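Monday, bench notes, clarified milk punch, batch 5

Batch 4 went down the sink, where it did more good than it ever did in a glass. Over-lemoned, and it never cleared. Lerato Ngubane called it "soup with ambitions".

Today: 1,000 ml base, half dark rum, half strong black tea. Whole milk this time. Booze into milk went badly in batch 3, booze and lemon into milk went well in batch 2, so back to that -- slowly.
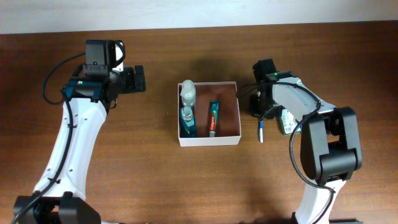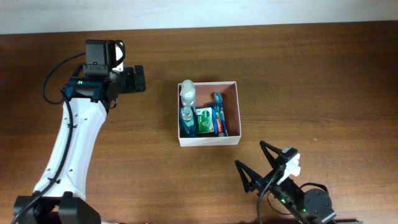
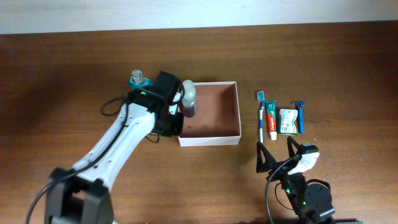 Photos: Rupert Berchtold / Paltari

Curd formed nicely. First pass through the Danzer paper dripped like a tap in a rented flat. Poured the cloudy bit back over the curds and left it alone, which I find hard.

Left at 18 degrees until evening, then fridge. Skurkano want it less sweet, Grastov want it sweeter, so both get the same bottle with different labels.

To do: more filters, nutmeg, wash the good funnel (R.B., this means you).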